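Progress report to Inatent, second period
Project: Flunavley two-handed handling study
Prepared by Pouran Ghorbani, 2026-06-11

Work in this period was held up by a fault in the left hand-held gripper. This report covers what happened, what was lost and where we stand now.

By the end of February we had 3944 recorded demonstrations, all made by a seated operator at the small table with a gripper in each hand. The tasks are simple ones: lifting an item out of a dish, moving the dish, passing something from one side to the other. Progress was slightly ahead of plan.

The trouble first showed up as a short freeze in the left finger position. The fingers would be moving normally while the recorded value stayed where it was, then jumped to catch up. The freezes lasted up to 15 frames. Our automatic check only looked for missing values and a frozen value is not missing, so the recordings passed. Vellov, who train the models from our data, noticed it when their arm began closing late on the left side and pushed a dish off the table. The arm was running at reduced speed behind its guard and no one was near it. We have logged it as a safety matter all the same.

We traced the fault to the cable on the left gripper. It was being pulled each time the operator reached across the table, and one conductor had partly broken inside the sleeve near the plug. With the arm held back it tested as sound, and this cost us several days. We had already replaced the finger sensor by then, which was unnecessary.

Going back through the recordings, we found 87 with at least one freeze. These have been withdrawn from the shared set and Vellov has confirmed removal at their end. We do not plan to repair them by filling in the gaps. They will be recorded again.

Changes made so far: both cables have been replaced with a more flexible type supplied by Quispe, and the check now flags any finger value that stays identical while the marker on the same gripper is moving. The operator also does a full reach to each side before a session, with the readings on screen. One session has been stopped under the new check. That was a loose plug – not a break – and was put right on the spot.

Still open: the new cables are heavier than the old ones and operators report tired wrists in longer sessions. We have shortened sessions for now, so the repeat recordings will take 11 working days. The cost of the cables and the spare sensor can be met from the existing equipment line, and we are not asking for a change to the budget. The incident form for the dropped dish is with Vellov for signature and we will send you a copy once it comes back. 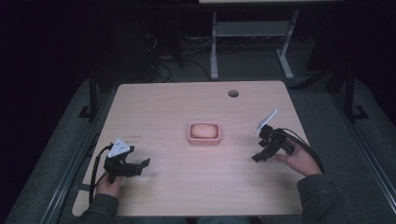
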